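I've been keeping notes on the bits and bobs on my worktable for a while now, and Tamara Dmytriv finally talked me into putting them in one folder so other people can use them. So this is Brodivska, my little collection of tabletop notes and photos!

## What's in it

- `notes/` – 1232 short entries, one text file each (some are two words long, sorry)
- `photos/` – pictures of the table, the boards and whatever was on them
- `lists/` – 12 plain lists of small parts, grouped by the tin I keep them in
- `old/` – stuff from before I settled on file names. Have a rummage, but don't rely on it

The entries are mostly about boards and bars: which board I had out, what went on it, where I put it afterwards. Screws get their own list, and it's the messiest one by far.

## Words I use

**Board** means any flat piece I work on top of. **Bar** means anything long and thin, slotted or plain. Recep Kahraman calls these "rails" in his entries and I've left them as he wrote them, so search for both.

Colours are by eye. My "light grey" covers a fair old range (Recep's "pale" is probably the same thing), and I never got round to using a proper chart.

## The table

Most of the photos were taken on the same pale top, with the grey board put straight down on it.

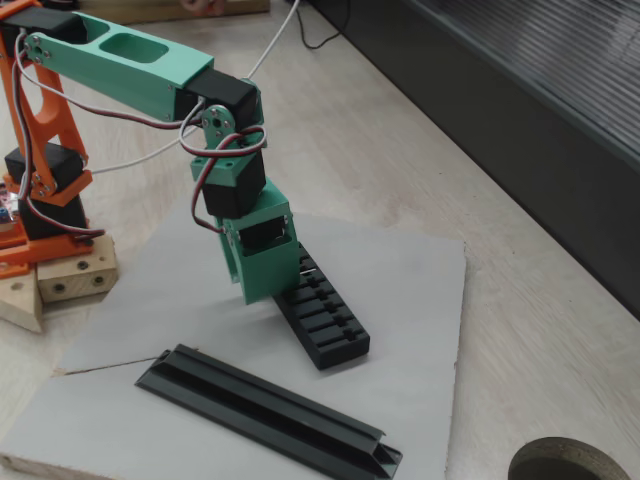

*Light grey board with the slotted black bar, on the pale tabletop.*

## Known gaps

- 43 entries have no photo, and I haven't found them yet
- Nothing from April, as I was at Xiomara's in Urnley
- Tin 5 was relabelled halfway through, so check both names

Use it however you like, and if you spot a wrong label, drop me a note with the file name!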